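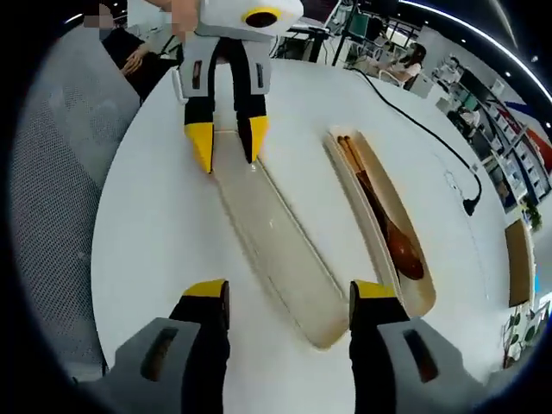
Clear tray and white tray on the round table, spoon in the white one. May.

Strip dyeing, walnut brown, second session for Skindeck
Started 1415, finished well past when I said I would

Picking up from the last entry, where I left the walnut hulls sitting in the crock and promised myself I would write down the quantities this time. So, quantities first, before I wander off.

Hulls, dried, broken up small: 300 g
Water: enough to cover, then topped up twice during the simmer (did not measure the top-ups, sorry)
Iron: none today
Cloth: Jiltex cotton tape, the wide one, scoured last week, 459 g dry weight for the whole lot
Strips cut: 14

Arūnas cut the strips and I strained the hulls. I used the old pillowcase over the bucket and then the paint filter from Gosby, and I would do it in that order again. Going straight to the Gosby filter last month clogged it in a minute and I stood there holding it like a very slow coffee. There is still some fine grit getting through. It settles if you let the bucket stand, so pour gently and leave the last inch behind. I keep the sludge in the jar with the red lid for anyone who wants to make ink with it. Hatice has asked for some already.

We went with the long narrow trays again in place of the pot. I know the pot is simpler, and for yarn I would never bother with anything else, but the tape comes out of a pot with fold marks all over it however much you poke it around, and for the Skindeck panels every crease is going to show because the strips get laid edge to edge. In a tray the strip can lie down flat for its whole length. You see straight away if there is a bubble under it and you can chase it out with the spoon. It is slow, one or two strips at a time, but I found I quite enjoyed the rhythm of it once I stopped looking at the clock.

The arrangement we settled on is the clear tray and the opaque white one next to each other, slantwise across the round table. White tray for the dye. I was doubtful about this and said so, and Arūnas was right and I am writing it down so he can point to it. Against the white you can judge the depth of the brown so much better. With the dye in the clear tray you are reading the color of the dye plus the tray plus the table plus whatever the light is doing, and the first time we tried it I was convinced the bath was weak when it was perfectly fine. The clear one is the longer of the two and shallow, and it makes a good place to lay a strip and let it drip before it goes to the rack. It does end up with a film of brown along the bottom. I tip that back into the dye when there is enough to bother with.

About the spoon. The wooden one is now officially the walnut spoon and should stay with the walnut things. I have used it for pressing down, for pushing bubbles toward the end, and for giving the bath a stir between strips, and it is long in the handle and round in the bowl, and so gentle on the cloth that I would be sad to lose it to the kitchen drawer. The metal one is out for this. I have a suspicion it was the metal one that gave us the gray smudge on the April samples, though Hatice thinks that was the clothes pins, and she may well be right – they were the cheap sprung kind and the springs were rusty. Anyway, wood for walnut.

How each round went, so that we can do it the same way next time:

Wet the strip out in plain warm water and squeeze, do not wring. Lay it in from one end and let it go down slowly, a hand's length at a time. Press along with the back of the spoon. Leave it ten minutes, turn it over, ten minutes more. Lift by both ends, let it hang over the tray until the stream turns to drips, then across to the clear tray. Stir. Next strip.

The first three were done with five minutes a side, before we agreed they looked thin. I have pinned a thread of red cotton through the corner of those. They could go back in, or Hatice might like them as the light ones in the border, she was talking about wanting a bit of movement there. Her call. Please don't overdye them before she has had a look.

The best of the lot, to my eye, are the middle ones. A proper warm brown, a little toward tobacco, and very even along the length. The last few are paler again, as you would expect with the bath getting tired, and I gave them an extra turn in the dye to bring them closer. It helped some. I don't think anyone who hadn't been standing over them would pick them out, but I have been standing over them, so I will be able to pick them out forever.

One thing I want to try is keeping a second quantity of strong dye aside and adding a ladle of it every third strip, so the strength stays level. Arūnas suggested weighing the bath before and after as well, to see how much each strip carries off with it. The Joly scale would do it but it has been drifting again, and it does not like having anything long balanced on it. Maybe weigh a wet strip in a bowl and do the subtraction. I leave this with him as he was the one who got excited about it!

Notes about the table, mostly to myself. The round one is lovely for sitting at and you can get at it from every side, and being white it shows every drop, so you wipe as you go and nothing gets a chance to sneak onto a sleeve. The trays only really fit on it across the wide part, though, and you have to plan where your elbows go. The black cable also needs a home. It runs down the right side toward the rim, with its plug by the edge, and I would much prefer it off the table altogether any time there is liquid about. I will bring the cord clips from home. If they are not there by the next session, please nag me.

Chairs: the gray mesh ones are fine, but do put an old towel over the back if you are going to hang your wet apron there. Walnut goes into mesh and stays. Ask me how I know about the one by the window.

Rinsing. We did a first rinse in the sink, cool, until the water was the color of weak tea, then stopped, and the strips are on the rack in the back with newspaper under them. Full wash after a week. I know it is tempting to do it sooner. The tape I washed on the second day in March lost a good deal more than the tape I forgot about over the holiday, and forgetting about it is the only method I have ever been truly disciplined at.

Leftover bath is in two jars in the fridge marked WALNUT DO NOT DRINK. I did put it in capitals. It looks remarkably like iced coffee and I have seen how people are in that fridge by late afternoon. It should keep a couple of weeks, and if there is a skin of mold on top you can lift that off and carry on, it does the dye no harm that I have ever noticed.

Still to do:

– label the strips by round before the order on the rack gets muddled (top bar is the earliest, working down)
– order more Jiltex in the wide, we have enough for the border but not for the back panel
– new Gosby filters, the fine ones
– cut a little swatch from each strip for the notebook. I have left the next page blank for it, please don't write on it
– ask Hatice about the red-thread ones
– cord clips (me)

Added later, same evening. Went back in to turn the strips and they are drying lighter, as they always do, and I had my usual five minutes of thinking we should have left everything in twice as long. Held one up beside the Skindeck sample board under the lamp and it sits between the second and third browns. Close enough to the third that I'm happy. Arūnas thinks closer to the second. We'll look in daylight tomorrow with Hatice there and let her settle it.

Also the tape has shrunk a touch in the length. I had allowed for it when I marked the cutting lines, but I only had the old tape measure with the chewed end, so someone should check the strips against the panel before we cut any more.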